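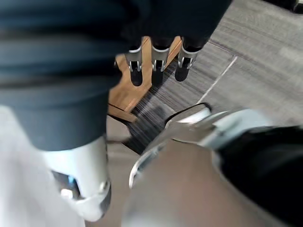 How do I book a roadworthy inspection at Wosodley?
Bookings for inspections at the Wosodley and Bramlow centres may be made online or by telephone. Please remove personal belongings from the seats, footwells and boot before arrival. Loose fabric, such as dark navy material hanging in soft folds, must be kept clear of the seat belt anchor points, which our inspectors are required to examine.

How long does an inspection take?
Please allow 84 minutes for a standard passenger vehicle. Vehicles fitted with a tow bar or a gas conversion may take longer, and this should be mentioned when booking. 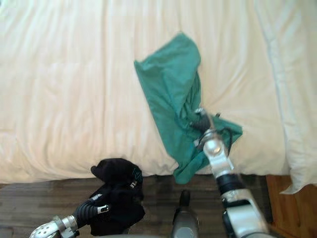 Customers may wait on the premises or leave the vehicle and return for it later. Keys are held at the front counter and released only to the person named on the booking, unless written authority has been lodged.

What happens if my vehicle does not pass?
A written report will list each defect. You have 20 days to complete repairs and present the vehicle again at the same centre. Up to 2 items may be rechecked without charge. A full inspection fee applies after that period.

Can repairs be done at the centre?
Minor work, including globes, wiper blades and tyres, can be carried out at Bramlow. Brake and steering repairs are referred to Hamdy Mechanical. You are free to use any licensed repairer. 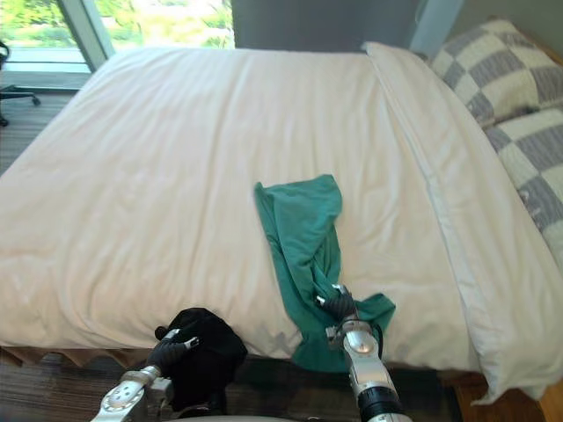 Receipts for outside work should be brought to the recheck, along with the original report.

Do you inspect trailers and caravans?
Yes, at the Brestia Road annexe only. Trailers must be unladen. Caravans require 4 working days' notice.

What payment is accepted?
Debit and credit cards are accepted at all centres. Cheques are no longer accepted.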